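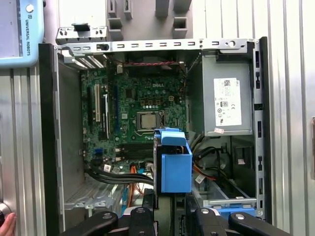
The Grallow town dump, which prefers to be called the Farkent Road Transfer Station, will stop taking electronics for free in September. After that you pay by the pound, and the scale is not known for its generosity. So if there is a computer in your basement that you have been meaning to deal with since the kids left for college, the clock is running. Bear in mind that an old desktop is mostly a metal box with a green board in it, like the Dell lying open on its side here, with the square processor still sitting in its socket. The box is the part that weighs something. The memories of doing your taxes on it weigh nothing and may be left at the gate.

Last year the station took in 1,855 items with a plug. Of these, 154 were bread machines. We draw no conclusions, although we did notice that most of them came in during the same two weeks of February, and that several still had the manual taped to the lid.

What they will take

Computers, monitors, printers, phones, stereos, anything with a cord that isn't a refrigerator. Refrigerators go to the other side, past the leaf pile, and cost what they have always cost, meaning too much. Batteries come out first and go in the blue barrel. Televisions in wooden cabinets are accepted, but bring a friend, as the crew will watch you unload with great interest and no sign of movement.

Wipe your files before you come. The station signed a deal with Cledasden, the recycler over in Memon, and their truck leaves when it's full, so there is no going back on Monday's regrets. If you don't know how to wipe a drive, the library has a handout. It runs to four pages, and the third one is upside down.
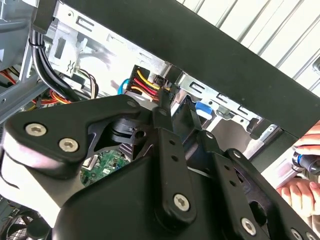 Hours and stickers

Open 8 a.m. to 2 p.m., gate locked at 1:45 by long tradition. You need a current sticker on the windshield, driver's side. The first 200 households to renew get the old price. Last year's sticker is green and this year's is a slightly different green.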